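We use cookies to remember your settings. Accept / Manage

Jhair Ñahui

A few posts on the Wikthorpe ward changes, as people keep asking me which side of the line they are on. I've read the draft map and the notes that go with it.

At the moment Wikthorpe has 4 wards. The draft keeps four but moves the boundary between Clovby and Otetti so that it runs along the old railway cutting instead of down Rampersad Road.

If you live on the even side of Rampersad Road, you would move from Clovby into Otetti. The odd side stays where it is. The flats behind the library stay where they are too.
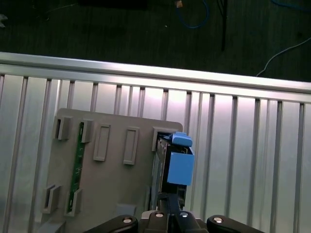
The reason given is numbers. Clovby has grown a lot since the estate by the canal was finished, and it now has more than 4,000 electors. Otetti has lost a few streets' worth. Both wards elect 2 councillors, so a vote in Otetti currently counts for a bit more.

Moving ward does not change your council tax band, your bin day or your school catchment. I've been asked about all three. Those are set separately.

It can change your polling station. Streets going into Otetti would probably vote at the Methodist hall, which has a ramp at the side door but no parking. The station list is a separate decision and hasn't been published.

You don't need to register again if your ward changes. If you've moved house or changed your name, you do, whatever happens with the map.

Postal voters: your arrangement carries over. Check the signature you gave is still how you sign.

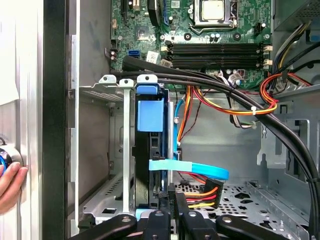 Inside of a desktop computer, motherboard and memory slots.

Comments on the draft are open until the end of January. You can send them through the council website or hand a letter in at the town hall desk before 4 pm. Put your postcode on it.

Comments about how an area works day to day are worth sending – where people shop, which bus they use, where the residents' group meets. "I don't like it" on its own is hard for the reviewers to do much with.

My own view, for what it's worth: the cutting is a sensible line on paper, but there are only 3 places to cross it on foot. I've said so in my comment and asked them to look at the allotment end again.

Someone asked whether sitting councillors get to decide this. They can comment like the rest of us. The final map is drawn up by the review panel.

I'll post the link to the street list again tonight, the last one had the wrong page.

Contact | © Jhair Ñahui | Back to top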